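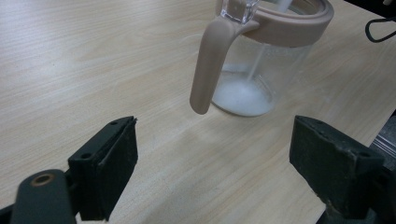 Page last changed: November 12, 2018

Umport hand-held gripper for kitchens and serving counters

The Umport is a two-finger gripper made by Mustov. In hand-held form, a member of staff uses it to do an ordinary job, such as lifting a jar by its handle or moving it across a worktop. The recorded movements are then used to set up the Kudo arm, which takes the same fingers and pads. The person who knows the job teaches it, and no programming is needed on site.

What it handles

The gripper is meant for light items in daily use at a counter: glass jars and jugs with handles, lidded tubs, scoops and small bottles. A clear jar with a moulded plastic handle and white, frothy contents is a typical piece of work. The fingers close on the handle and leave the glass alone. Maximum load is 800 g including contents. Anything heavier should stay a two-handed job for a person.

Glass and liquids need slower settings than dry goods. We suggest recording a new item empty first and then at the level it is normally filled to.

What is supplied

Hand-held gripper with two black fingers
2 spare pads
Screws and key for changing the pads
Charging lead
Printed guide for staff

The Kudo arm is ordered separately. Fingers from the hand-held unit fit the arm without an adapter.

Pads and wear

The pads are a wearing part. Edges fray and the faces pick up scuffs and dust in normal use, and this does not affect the grip at first. Change both pads together when an item begins to slip or turn between the fingers. Wipe them with a damp cloth at the end of the shift. Do not put them in a dishwasher.

What changes for staff

The canteen at Bratcombe has had one arm and two hand-held units since October. Mitsuko Kuroda runs the counter there. In the first weeks the staff recorded 3,827 movements between them, mostly lifting, pouring and setting down. The arm now does part of the morning filling. The people who used to do it start on the hot food earlier, and one of them checks the arm's work and tops up supplies.

No posts were cut at Bratcombe, but the shift pattern did change. The early start moved to 7 and breaks had to be agreed again. Kuroda's advice to other sites is to talk about hours before the equipment arrives. Some of her staff took to the gripper quickly. Others found it tiring on the wrist and asked for shorter turns, and the staff guide now includes a page on this.

Recording is paid work and should be on the rota. The unit stores the movement of the fingers and a view of the worktop from the gripper's own camera. Staff should be told this before they use it, and told who on site can look at the recordings.

Training and orders

Training takes one morning and is given at your own counter, with your own jars and tubs. Yae Morikawa arranges the visits and can answer questions about loads, pads and delivery. Please have a list of the items you want handled ready when you get in touch.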